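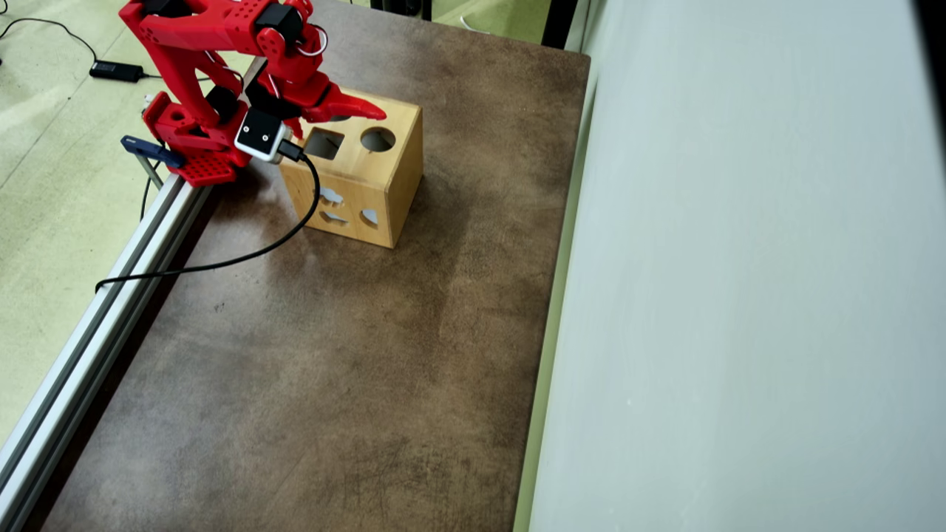
Red arm over the sorter cube, wrist camera fitted, base clamped at the left edge of the table.

**Jan 10, 2025** — Hiltard arm, student project

Moved the base 200 mm along the table edge from where we had it before the break. The old spot left the elbow nearly straight whenever the gripper went to the far side of the cube, and the wrist servo kept hunting. Clamp redone and tightened by hand. Check it at the start of each session, it creeps.

Home pose retaught. Shoulder reads 525 at rest now, was 740. The old pose file is in the Usman folder, don't load it with the base where it is.

Camera cable still runs across the tabletop and over the rail. Chinyere Adebisi wants it tied back along the arm. Fine by me, but leave enough slack at the wrist or the plug will take the load on a full roll.

Going for the round hole first. Square one needs the wrist angle right and we're not there yet. Ran the approach only, no block in the jaw, at 300 ms per step. Tip stops short of the lid and to one side, same side each time, so I think it's the camera offset and not the servos. Will measure the mount with calipers.

To do:

- new offset in the Tustero config
- mark the cube's corners on the table with tape
- print a spare jaw, red if there's any filament left
- ask Iker group if they still want the arm for the June open day

Power off at the wall when you finish, please.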